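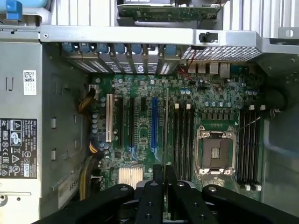 Socket open, memory slots empty on both sides of it. Orathai Somboon's favorite stage of the job.

I had been in the building maybe two minutes when Orathai Somboon told me to take my sweater off. It was a nice sweater, too, a big fuzzy wool thing I'd put on for the drive out to Flemgate, and she looked at it the way my mother looks at a wet dog. "You can hang it by the door," she said. "You can have it back when we're done."

So I did the whole interview in a T-shirt in January, and I'm telling you this up front so you know I suffered for it.

Orathai runs the bench at Oltix, which takes in old desktop towers from offices and schools, goes through them, and puts the good ones back to work. I've wanted to talk to her ever since I wrote that piece in November about my own dead desktop (some of you were very kind about it, and some of you were correct about it). She'd read it. She said so right away and then didn't say anything else for a while, so I asked her to go ahead.

"You pushed on it," she said. "You wrote that it wouldn't go in, so you pushed on it."

Reader, I did push on it.

We started with sockets, then, as that was clearly where she wanted to start. On the kind of board she mostly sees, the processor sits down flat on a field of tiny gold contacts, and a metal frame with a hinged plate holds it there. The contacts are springy little things and they don't forgive. "People think the processor is the delicate part," she said. "You can mess one of those up, sure. But you drop a screw in the socket, one screw, and now you've got bent pins and you're sitting there with a magnifier and a needle and your whole afternoon is gone."

Does she fix bent pins? Sometimes. She'll try if it's one or two near the outside. If it's a whole patch in the middle she looks at what the board is worth and usually lets it go for parts. She told me she'd once spent most of a day on a single corner of a socket because it was late in the week and she was mad at it. It worked afterward, but with one memory channel missing, and she keeps that board in her own machine at home.

I asked what people get wrong most, other than pushing.

"Memory," she said, so fast that I hadn't got my pen down. "Which slots. They fill them left to right like parking spaces."

On the big workstation boards, the ones with memory on both sides of the processor, it matters a lot where you put the first stick. The order is printed in the manual, and often on the board or inside the side panel as well, and the trouble is that it's a different order from one board to the next. She has the manuals for the common ones printed out in a binder. The binder is disgusting. The pages are gray at the corners and there's a coffee ring on the one she uses most, and she won't let anybody put a clean copy in because her pencil notes are on the old one.

"Then they don't push hard enough," she went on. I said I thought the whole point was not pushing. She laughed at me, pretty hard. "On the processor you don't push! Memory you push. You open the latches, you line up the notch, and you press until it clicks. If it didn't click it isn't in. I get machines that came here as dead, thrown out, and one stick is up a little on one end. I press it down and it boots."

How often does that happen? She thought about it and said that out of the last batch, 200 towers from one school district, 13 had nothing wrong with them except memory that wasn't seated. I must have made a face because she said, "I know. I know! I wrote it down because I didn't think anyone would believe me."

The other thing I wanted to know about was dust. My own tower had a kind of felt in it by the end, you could have lined a coat. Orathai does dust first, outdoors if the weather allows, with a soft brush and a blower, and she puts a finger on the fan so it can't spin up while she's blowing at it. She spends extra time on the finned heatsinks, the little chipset one as well as the big one, as the stuff packs in between the fins where it's hard to see. She does the expansion slots with the same brush, dry. I asked about vacuum cleaners and she just shook her head.

We got onto slots because I admitted I couldn't name half of them. I can now, sort of. The long white one off to the side is plain old PCI, and she's fond of it. "There's always a guy," she said. "He has a card that runs a sign cutter, or some measuring thing, and it only goes in that slot and the company that made it is gone. He'll pay more for an old tower with a white slot than for a nice new one. I save those for the guys." She has a waiting list for them, kept on an index card taped inside a cabinet. When I was there it had 6 names on it, and one of them was down twice.

Colored slots she's less sentimental about. A blue one, a black one, whatever, the manufacturer picks the colors and you have to go read what they meant by it. It's usually a hint about where the graphics card goes. "Usually," she said again, and pointed at the binder.

What I liked best was how she keeps loose parts. At home I put everything in a cereal bowl. You can guess how she took that. She wants every part to have a place shaped like itself, so that a processor lies in a square tray that grips it by the edges and a thin thing stands in a thin slot, and you can tell from across the room whether you've still got a piece left over. "If the tray is full, the machine isn't finished," she said. "If the tray is empty and the socket is empty, look under your shoe."

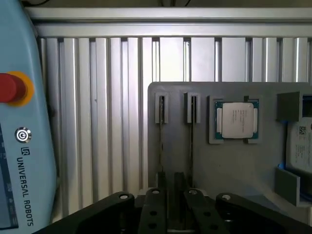
A reader who wrote to me after the November piece wanted me to ask whether all that is a bit much for home use, and whether you couldn't just lay the processor on the foil-looking bag the board came in and get on with it. I read the message out loud. The same reader said they'd built machines on a kitchen table for years without so much as a wrist strap and never lost one.

Orathai was nicer about this than I expected. "They probably didn't lose one," she said. "Most of the time you don't." What she doesn't like about the bag is that things slide on it, and then you grab. It's the grab that gets you. She'd settle for the plastic clamshell that new processors come in, or an egg carton with the strap on your wrist, and she said please, please put the little plastic cover back on the socket if you're walking away from it. Even for lunch. Especially for lunch, I'd say, having seen how I eat.

She is not strict about everything. I'd braced for a lecture on thermal paste and got a shrug. A small blob in the middle, let the cooler spread it. She's tried the cross and the line and the credit card method and hasn't seen a difference she'd bother to write down. She wipes the old paste off the metal lid with alcohol and a coffee filter, and tries to do it before it's been sitting too long, when it goes like old chewing gum. If you can still read the printing on the lid you've cleaned it enough.

I asked her how long a tower takes, start to finish, if nothing's the matter with it. She said it depends on who's talking to her. I put my pen away for a bit after that and let her work, and she took the next one from closed case to bare socket in the time it took me to drink half a cup of tea (well away from the bench, I had been told where the tea was allowed).

Her first computer was a hand-me-down from a cousin in Ornham, and it arrived in pieces in two grocery bags with no instructions. She had it running by the end of the weekend except for the sound, which she never did get. She still thinks about the sound. It was probably a jumper, she says.

I brought my own tower with me in the trunk, by the way. I'd been too shy to mention it and only got it out at the end, and she had the side off before I'd finished apologizing. Four of the pins were bent, all along one edge, right where I'd leaned. She got the needle out. I held the lamp, and we didn't talk much, and I've got my fingers crossed for the part where I plug it in tonight.

Oltix takes drop-offs in Flemgate on weekday mornings. Take your drives out first if you want to keep what's on them, and bring the power cord if you still have it, they're always short on cords.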